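Search this site Enter keywords Go

Giving up the big bag: a summer of buying coffee small

14th August

I used to be a bulk buyer. Flour, rice, dish soap, you name it, and coffee most of all, because I drink it every single morning and I figured the math was on my side. Back in the spring I picked up a sack of beans from the Prultach warehouse, 1,880 grams of it, and felt very pleased with myself all the way home (it rode in the passenger seat and set off the seat belt chime).

For the first couple of weeks the coffee was lovely. Then it was fine. Then I caught myself adding a little more milk, and then a little more, and by the time I could see the bottom of the sack I was drinking something that tasted like warm cardboard with milk in it. I finished it anyway! My grandmother raised me to finish things.

So this summer I tried it the other way. I bought only what I'd get through in a week or two, and I wrote down what I paid and whether I liked it, on the back of the calendar, where the October page is going to be hard to read when we get there. A few of you asked after the last newsletter how it was going, so I'm giving the whole item over to it. 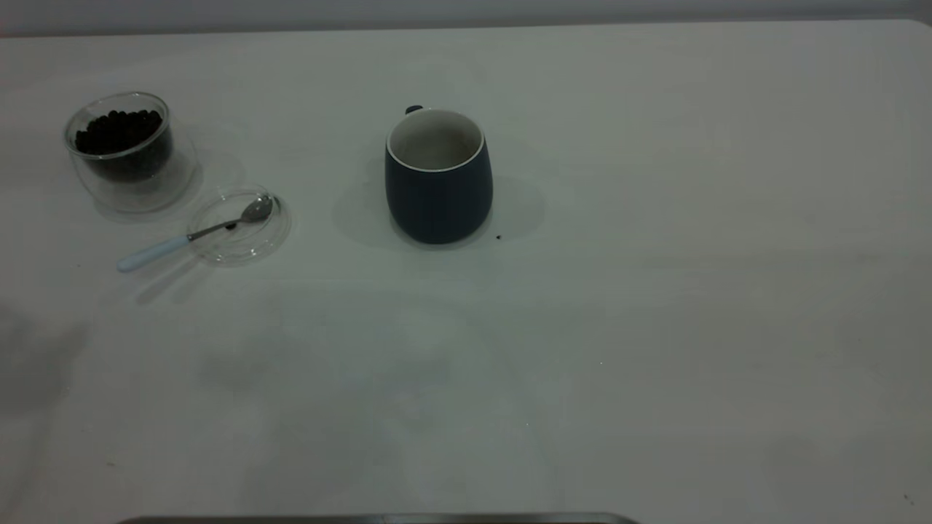

The first thing I changed was where I shop. Pillai, the little grocery next to the dry cleaner, sells beans by weight from bins along the back wall, and they'll scoop you as small an amount as you like without making a face. I'd walked past those bins for years thinking they were for people who knew more than I do. You don't have to know anything. You point, they scoop, you go home.

The second thing was dates. I had never once looked for a roast date on a bag of coffee. I looked for the best-by date, same as I would on yogurt, and if it was far away I was happy. A best-by date can be a year out and tells you very little about when the beans left the roaster. Pillai writes the roast date on a card above each bin, and I've gotten nosy about it everywhere else too. At the supermarket I turn bags over like I'm checking them for ticks.

I try to use mine up within 30 days of that date. That's my own rule and I break it, especially if I've been away. I don't pretend my tongue is a scientific instrument, but by then the smell when I open the cupboard has usually gone a bit quiet, and that's my cue to finish up and go back to the bins.

Now, storage, which is where I expect the letters. I have tried the freezer. I have tried the fridge (please don't, mine picked up a definite hint of leftover curry). What I do these days is keep the beans in a tin with a tight lid, in a cupboard on the side of the kitchen away from the stove. Glass is prettier and I love seeing the beans, but light isn't kind to coffee, so for me glass is for the morning's portion and the tin is for everything else.

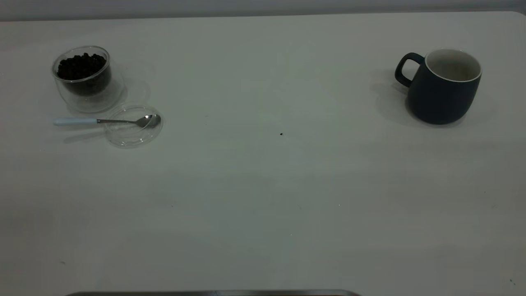 Dark roast beans in double-walled glass.

About that morning's portion – I do weigh it, and I know how that sounds. I got a small kitchen scale for bread and it wandered over to the coffee side of the counter. I use 60 grams when I'm making the big pot for company, and a good deal less when it's only me. Before the scale I went by scoops, and my scoops depended entirely on how well I'd slept. Some mornings you could have stood a spoon in it.

My grinder is an old hand-crank Flusby with a drawer that sticks. It isn't fast. I grind while the kettle heats and the two finish at nearly the same time, so I've stopped minding. If you buy whole beans and grind them the same day you'll notice more of a difference than you would from spending extra on fancier beans, or at least I did. And if you don't have a grinder, ask the shop to do it and buy even less at a time.

Did it cost more? Yes, a bit. Per pound, the bins are pricier than the sack. But I'm not throwing out the stale end of anything, and I drink one cup where I used to drink two trying to get some flavor out of it. My calendar scribbles say it comes out close to even, and I'm happy with close.

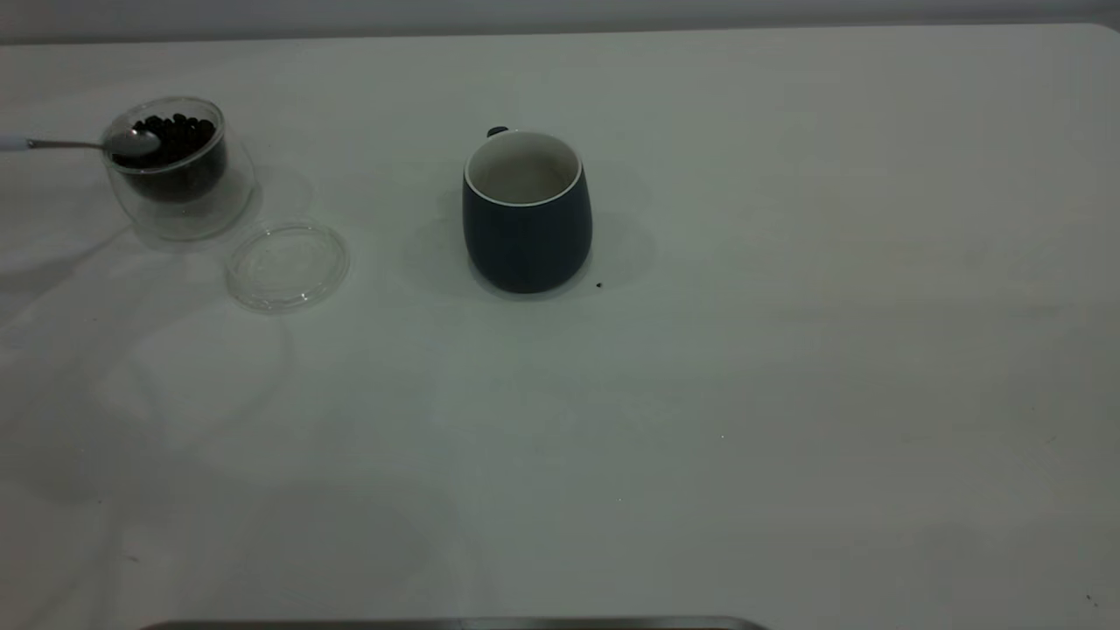
A dark roast, still whole.

Next time I want to get into tea, which I've been neglecting, and whether it's worth making the drive to Trokley for the loose-leaf place everyone keeps writing to me about. If you've been, tell me what to order. I like it strong and I don't like anything that tastes of flowers.

Comments (3)

beanthere_again
The freezer works great if you split the beans into small jars first and only thaw one at a time! Been doing it for years. No curry.

porchlight
I'm the same with the best-by dates. Went and checked my bag after reading this and there's no roast date on it anywhere.

mugs_and_more
Get the smoky black tea at Trokley and go early, parking is terrible.

Contact us | This newsletter goes out to 1,064 kitchens | Copyright, all rights reserved | Back to top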